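Sleeping cooler without running the AC all night

Wednesday, May 1, 2024

The bedroom is on the top floor under a flat roof, and from late spring on it holds heat until well past midnight. Last summer I ran the window unit from dinner to breakfast and slept badly anyway, because the compressor cycles on with a thump. This year I want to use it less. These are my notes so far, mostly for my own reference, though Catarina Mendes asked me to write them up after I bored her with them at lunch.

Where the heat comes from

A person at rest puts out a bit less heat than an old incandescent bulb. That heat has to leave by contact, by moving air, by radiation to the walls, or by sweat evaporating. A thick foam mattress blocks the first path for the whole underside of the body. You warm the top layer, the foam insulates it from everything below, and after a short while you are lying on a surface at close to skin temperature. Turning over helps until the new spot warms up too.

Gel toppers only delay this. I had a Kekow topper for two summers. It felt cold for around 40 minutes and then it was the same as the foam. The gel has some heat capacity, but once it is full it has nowhere to send the heat.

Bamboo mats

The kind I mean is made of small hard tiles strung together, and it goes on top of the mattress. Bamboo isn't a great conductor, but it is much denser than foam or cotton batting, so it feels cool to the touch. The more useful property is the gaps. Air and moisture can move sideways between the tiles, and sweat doesn't sit in the fabric.

The drawbacks are real. Tiles can pinch skin and pull hair, the mat slides on a fitted sheet, and side sleepers will feel it at the hip. I put a thin cotton sheet over mine for the first week and then stopped bothering. Wipe it with a damp cloth, dry it flat, and keep it out of direct sun or the cords get brittle.

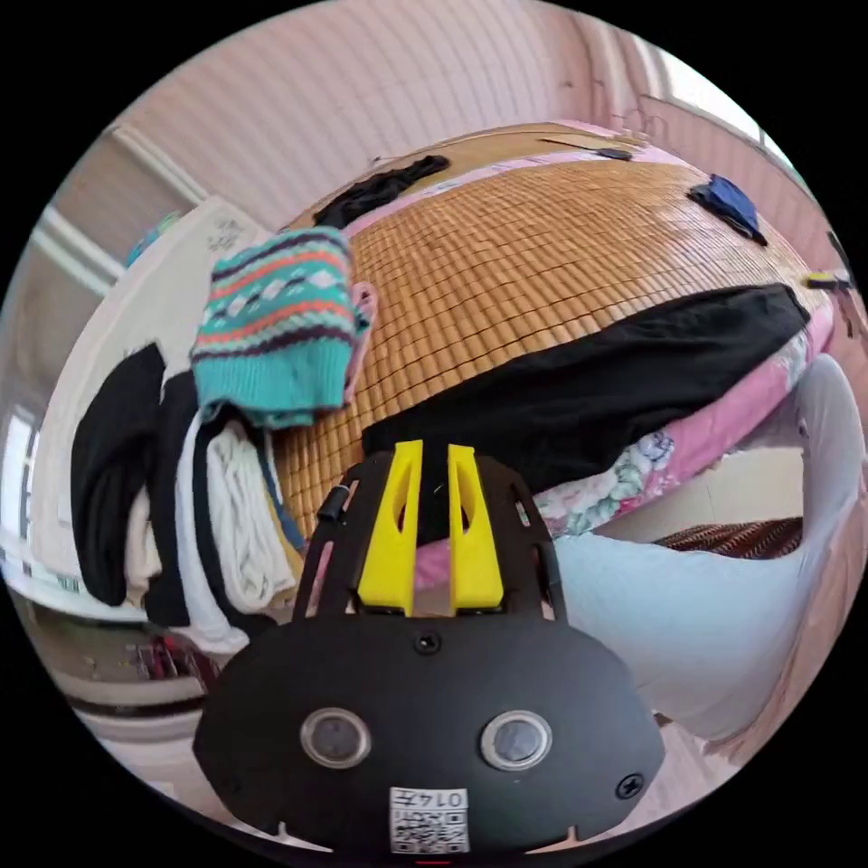

Fan placement

I moved the fan three times. Pointed at the bed from the foot end, it dried my eyes and throat. Pointed out the window with the bedroom door open, it pulled air from the stairwell, which is cooler than the roof side by several degrees after ten. That was the best single change I made, and it cost nothing.

The exhaust setup only makes sense when the air coming in is cooler than the air going out. I check two cheap thermometers before bed, one in the stairwell and one on the dresser. If the difference is under 2 degrees, I leave the fan blowing across the mat on low instead.

Humidity

At 87 percent relative humidity, evaporation is slow and the fan does much less. On those nights I still run the AC – one hour before bed, door shut, then off. It takes enough water out of the room to get me to sleep, and the mat handles the rest tolerably.

Still to test

A linen sheet in place of the cotton one. Reflective film on the skylight, which Bijan Ahmadpour swears by, although his skylight faces north. I also want a full week of overnight readings from the dresser before the real heat starts, so I have something to compare July against.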